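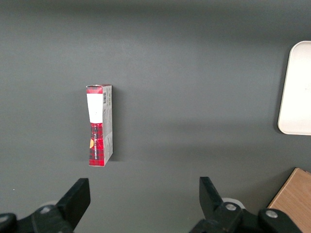
Figure 6. Tall, narrow cardboard box with a red and black tartan front.

4.2 Reasons for keeping a package

In the previous section we described which packages remain in the home after the goods are used. Now we consider the reasons which people gave for it. The diary was filled in by 906 households, and together they wrote down 2,493 kept packages. For each one, the person was asked to write one sentence about why it was not thrown away. The sentences were coded by two readers, following the scheme of Wasilewska with small changes to the wording.

The most common reason was a future use which the person could not yet name. Typical answers were "it is a good box" and "maybe for something". We had expected that the size would decide, but the printed pattern was mentioned more often than the size. Boxes with a tartan, a flower or a gold line were kept also when they were too narrow to hold much. In Brirkasum, where the flats are small, the diaries say this with some regret, and several people wrote that they had promised to a family member to clear the shelf before July.

Bottles make a different case. A bottle is kept mostly for its shape or for its colour, and very seldom for its label. When the label was the reason, it was connected to a journey or a wedding, and the bottle then stood in the living room and was dusted like other ornaments. 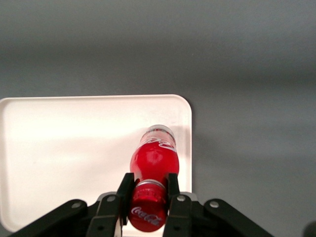 Wenche Sundqvist objected, when she read an early version of this section, that we make the label too weak. In her opinion people are shy to write that they like a brand, so they write that they like the colour. She asked us to compare the diaries with the interviews before we say anything about it. We have done so for the Stiso group only, and there she is partly right: in speech the brand comes first, and in writing it comes last.

For this reason we now treat shape, colour and label as one group, called "appearance", and we separate it from "use". The border between the two is not sharp. A person may keep a box because it is pretty and later put buttons in it, and the diary shows only the first step. 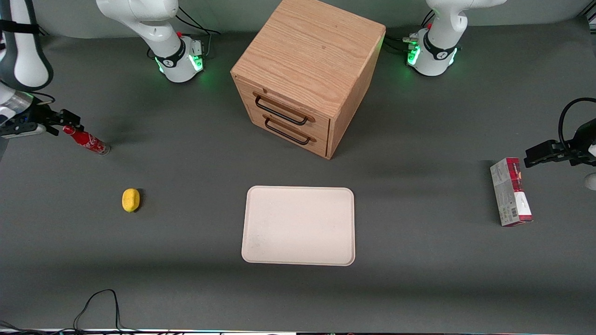 A second difficulty is the place of keeping. Drawers were named often, but the word covers both the drawer that is opened daily and the one that is opened at moving. Kwame Atinga and Benedicta Quansah, who coded the answers, marked these as "drawer, unclear", and we left them out of Table 6. The remaining places are discussed in section 4.3, together with the answers from Skindico, which arrived after the coding was closed.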